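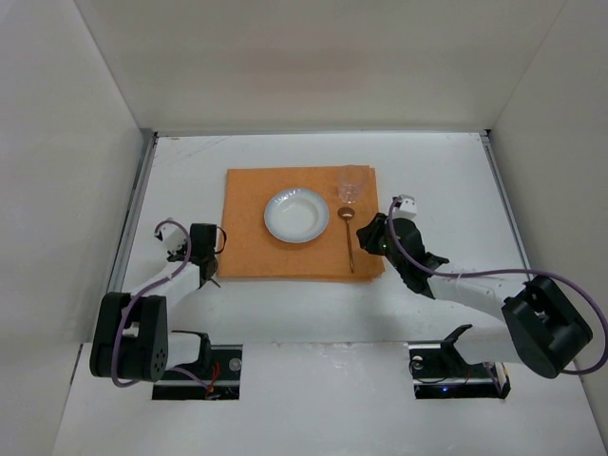
A placemat has two jobs, and most of the ones sold for home use do only the first. It marks out a setting, and it keeps the plate off the table. The second job depends on thickness, surface friction and the way the edge behaves after repeated washing. Color matters less than buyers think, though it does affect how a setting reads. A white plate with a blue-gray tint to its rim stands out sharply on an orange mat, while a clear glass at the far right corner nearly disappears against the same color. Anyone setting a table for guests with poor eyesight should consider a tinted glass, or move the clear one off the mat.

Inês Barros buys table linens and mats for Skivovura, a supplier to small hotels. She rejects mats on three grounds: curl, slip and staining. Curl is checked on a flat surface after 50 wash cycles at 40 degrees Celsius. A corner that lifts more than 2 millimeters fails.

"A lifted corner catches a sleeve, and then the glass goes," she says.

Slip is harder to measure. Barros puts a loaded dinner plate on the mat, tilts the board slowly and notes the angle at which the plate moves. The test is repeated with a damp mat. Woven cotton holds the plate well but slides on lacquered tables. Silicone grips both surfaces and collects lint. Felt falls between the two and takes a long time to dry.

Size is the other common error. The mat should extend past the plate on both sides far enough to carry a knife and fork, with room above for a glass. Rodrigo Guerreiro, who fits out dining rooms for rental apartments, starts from the plate and works outward. Wide-rimmed plates need more mat than their wells suggest, and he has returned whole orders over this.

Storage is simple. Mats are kept flat, never rolled, in stacks of up to 100 for commercial stock. Cotton should be fully dry before stacking. Stains from tomato and turmeric are treated before washing, with dish soap and cold water, and the mat is dried out of direct sun.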